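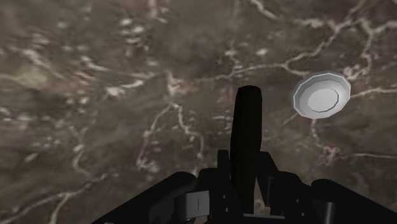 Macedo, June

Brown marble for a kitchen counter, yes or no?

wcaldeira
We're redoing the kitchen in my mother's house and have to give the fabricator an answer by Thursday. My wife wants marble, brown with white veins, same kind of look as the picture at the top. The fabricator is pushing quartz. My mother cooks every day and uses a lot of lemon and vinegar. She is 80 and she isn't going to change how she cooks.

The run is 115 inches with a sink cutout near one end. Has anyone lived with a dark marble for a few years? I don't need to hear that it's porous, I've read that part.

junipercast
We've had brown marble for 16 years. It etches. Ours was polished when it went in and it had dull rings next to the stove by the end of the first month. On a dark stone you see the etching more than you would on white, especially with a window behind the sink. If you want it anyway, get it honed. We had ours honed later and it's much easier to look at.

Stains have been less of a problem than I expected. Red wine wiped up fine. Oil left a dark patch by the stove that a poultice took most of the way out.

trorkberg_tile
Fabricator here. Go with quartz for that house. Lemon and vinegar every day is the worst case for marble and sealer does nothing for it. Sealer slows down stains. Etching is acid eating the surface and it happens on sealed stone the same as on bare stone. I repeat this to customers every week and half of them call me in the fall wanting to know why the sealer failed.

Also ask where the sink cutout falls. Heavily veined stone can be weak along the veins, and the strip in front of a sink is narrow. It should be rodded there.

wcaldeira
He didn't mention rodding. I'll ask. Is that extra?

trorkberg_tile
Depends on the shop. We include it.

marlina.n
I disagree with the quartz advice. Quartz has resin in it and it can scorch. My sister put a pan straight off the burner on hers and now she has a yellow mark that can't be fixed. A marble etch can be repolished by anybody with the right powder and an afternoon. If your mother puts hot pots down on the counter, that matters more than lemon juice.

trorkberg_tile
Use a trivet. You shouldn't put a hot pan on marble either, it can crack.

marlina.n
I have done it for years and it hasn't cracked. I'm not saying it's good practice. I'm saying an 80 year old woman who cooks every day is going to do it sometimes.

L_Ratsep
Has granite been ruled out? There are brown granites with some movement in them. You won't get the thin branching veins but you get something that takes acid and heat. We looked at marble, priced it, and went with a leathered brown granite. I wipe it with dish soap and water. That's all the maintenance it gets apart from sealing.

wcaldeira
My wife doesn't like the speckle in granite. She wants veins. We did look at a quartzite but it was well over what we planned to spend.

washcav
Before you decide anything, ask for an offcut. Put lemon juice on one corner and leave it overnight, oil on another, coffee on a third. Then have your mother look at it, and your wife. Some people see the mark and don't care. My father in law looked at his test piece and said it looked like a counter, and that was the end of the discussion.

Also go see the full slab. Small samples tell you nothing about veining. Ours had one big vein and we had to choose whether it ran through the sink or ended up over the dishwasher.

junipercast
Second the offcut. Do it on a honed piece and a polished piece if they'll give you 2. Dry them off before you compare, wet stone always looks better.

herodus77
what about marble on the island and quartz on the run with the sink

wcaldeira
No island. It's a small kitchen.

herodus77
ok then ignore me

L_Ratsep
What sealer are people using, while we're on it? The shop gave us a bottle of Wondik and it left a haze I had to buff off twice.

trorkberg_tile
You left it on too long. Wipe it off before it dries, whatever brand it is.

wcaldeira
Picked up offcuts this morning, one honed and one polished. Lemon is on both. The fabricator says rodding at the sink is included if we go with marble, and he'd do the honing for the same price. My mother asked why there was a rock next to her stove. I'll post what they look like tomorrow.

marlina.n
Put a little vinegar on too, it's what she uses.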